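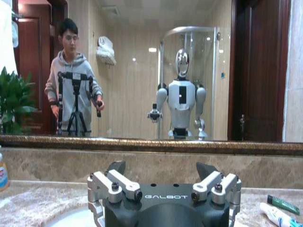
Residents of Betholm asked for the evening bus to be kept, and several wrote that the last service towards Brakora already leaves too early for anyone working a late shift. Their comments are included in the summary of responses published by Edon District Council in April, following the consultation on changes to local routes.

The council received 201 responses. Most concerned Route 11, which links Betholm with Brakora by way of the hospital and the Güneş housing estate. Under the original proposal, the route would have ended at the hospital after 7 pm, leaving passengers for the estate to change to Route 54.

The revised timetable keeps the through service until 9.30 pm. Daytime buses will run every 30 minutes, as at present, and the stop outside Betholm Library will move to the opposite side of the road while drainage works are carried out. Early morning journeys are unchanged.

The council has not accepted a request for additional buses on public holidays. It states that the present contract does not provide for them and that the matter will be considered when the contract is next renewed.

Printed timetables will be available from the library and the council offices before the changes take effect in June. Season tickets already issued for Route 11 will remain valid on both routes. Large-print copies may be requested at either location.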